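Treloar Wellgate emergency radio: review
November 18, 2018

I bought the Wellgate after the second fuel shortage in our part of the county, when the lines at the stations ran past the highway ramp and the power was off most evenings. The local news site had stopped updating by then. The county was reading out notices on AM radio, and I had nothing in the house that could pick them up except the car, which I did not want to run.

The Wellgate is made by Treloar and covers AM, FM and the weather channels. It charges three ways: by USB, by a small solar panel on top, and by a hand crank. It also takes three AA batteries, which are not included.

Reception is the best thing about it. I live in Flasembridge, down in the valley, and the AM station comes in clearly during the day from the kitchen. At night there is some hiss. FM is fine everywhere except the basement. The weather alert works, and it is loud enough to wake you up. 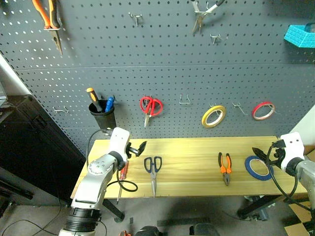
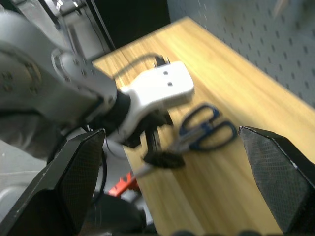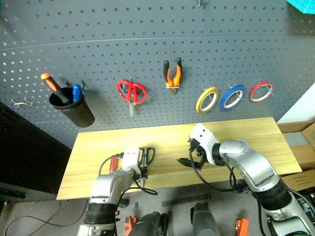 The crank is less impressive. The manual says one minute of turning gives 20 minutes of listening. I got 6 at a normal volume. The handle is thin and feels like it could snap if a child got hold of it. The solar panel keeps the battery topped up on a windowsill but will not fill it from empty in November.

I used it for nine days straight during the curfew. A full USB charge lasted through three evenings of bulletins, with the flashlight on now and then. When the county read out the list of stations that had gas and the hours they would be open, I could write it all down without asking for a repeat - the speaker is small but voices are clear.

I also tried the Merketti, which a neighbor lent me. It is lighter and the dial is easier to turn with gloves on, but it has no weather channels and it drifted off the AM station every half hour or so. For hearing official announcements I would pick the Wellgate.

Two complaints. The charging port cover came loose in the first week, and the clock loses its setting whenever the battery runs flat. Treloar answered my email about the cover and mailed a new one, no charge.

I would buy it again, with a spare set of AAs.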